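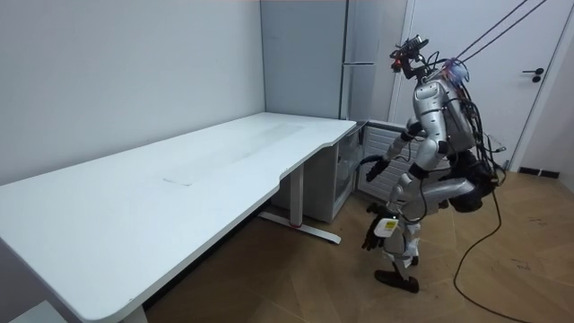 *The small room at Potbridge, with the long white desk.*

Hello all, second update on the Prirkport ferry recordings. I've kept it shorter than last time, as asked (sorry about the appendix).

## Recordings

We now have 39 interviews done, mostly with people who worked the Planeck crossing or went to school on it. I'd hoped to be further along with the deckhands, but two of them live out at Lie now and the bus is hopeless in winter, so I've pencilled them in for July when I can borrow a car. The ticket office people have been a joy – one lady talked for nearly three hours and then rang me the next morning with more!

Sound quality is better than in the first batch. I've stopped recording in kitchens. Fridges are much louder than you think, and there's one lovely story about the night the ramp jammed that we may have to print and leave off the listening post altogether.

## Transcripts

Slower than I promised. An hour of tape takes me most of a day, more if there's a strong Lie accent and two people talking over each other. Just under half are typed up and the rest have a rough summary with timings, so at least you can find the good bits. I'd like to agree a spelling for the old landing stage before I go any further – people say it four different ways and so far I've typed it four different ways.

## Photographs and tickets

People keep turning up with carrier bags. Over 700 photos have been scanned and named, plus a shoebox of tickets and one complete timetable with tea on it. Everything borrowed has gone back to its owner apart from the big album, which I'm returning next week. We do need a proper form for people who want to give things for good; the one I've been using was written for a flower show.

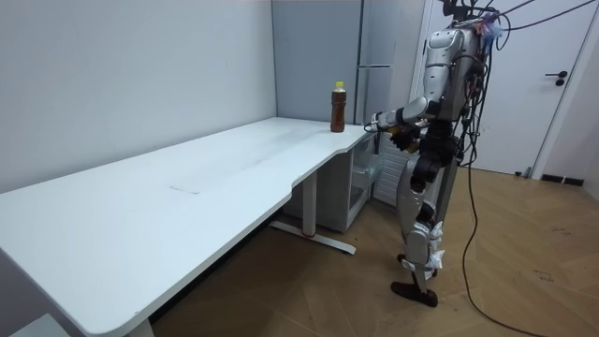
## Money

The grant was £3499 and £3000 of it is spent or promised. Most went on the recorder, the scanner and travel, and the printing will take what's left. I've moved a bit from refreshments to postage, which I hope is all right – shout if not. Receipts are in the blue folder.

## Next

- The two deckhands at Lie
- Finish typing up the Planeck interviews
- Get a second quote for the booklet, as the first made me sit down
- Choose six clips for the listening post (I have a list of nineteen, so help would be welcome)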